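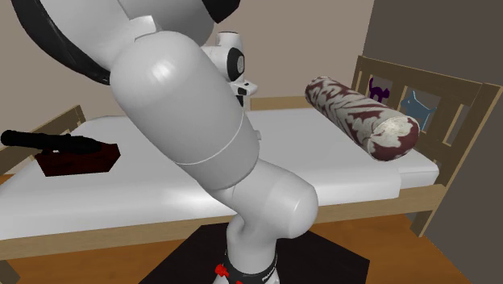 Local Government and Land Use – Session 6 handout
Who decides? Town zoning and the state override

Read before class: the Rarnden packet, first half only. Skip the appendix, we'll do it next time.

1. Where zoning power comes from

Towns don't have it on their own. State passes an enabling act, act lets towns adopt a zoning code. What the state gives it can trim or take back. Students lose points on this every year – home rule does not mean the town can ignore state law. In our model state (the one in the packet) the town council adopts the code, the planning board recommends.

Terms to know:
enabling act
preemption
by-right use
special permit
variance (not the same as a special permit!! see last weeks sheet)

2. Preemption, express and implied

Express: statute says so in plain words. "No town shall prohibit..." etc.
Implied: statute is silent but covers the field so fully, or conflicts so directly, that the local rule gives way. Harder. Courts split.

Conflict test, short form – can a landowner obey both rules at once? If yes, probably no conflict. A town rule stricter than the state floor usually survives. A town rule that bans what the state allows usually doesnt.

3. The Rarnden problem

Facts: town of Rarnden, one-acre minimum lots nearly everywhere. State bill would allow multifamily housing by right near transit stops. Developer Korkoteck files for 132 units next to the station, before the bill passes. Public hearing in April, long one. Planning board recommends denial, traffic and sewer given as grounds.

Questions to think on:
Which law applies, the one on filing day or the one on decision day?
Are traffic and sewer good enough grounds without a study in the record?
What if the bill passes during the appeal?

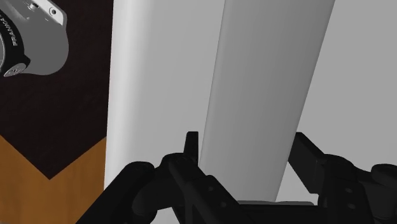

4. The hearing record

Appeals are on the record. If it wasn't said or filed at the hearing, the court mostly won't hear it. So:
notice goes to abutters within 200 feet (packet rule, check your own state)
written comments get a date stamp
appeal window is 30 days from published notice of the decision, NOT from the vote

Compare Skurnwood, the neighboring town. Petition with 1645 signatures against the same bill, handed to the council. Counts as political pressure, sure. As evidence on a single application – very little. Legislative act vs. administrative act, know teh difference.

5. For next session

One page memo, council or Korkoteck side, your pick. Due in Lemma by start of class, May 26, 2021. Cite packet pages. No outside research needed.

Appendix reading: sewer capacity letter, plus the dissent from the board vote.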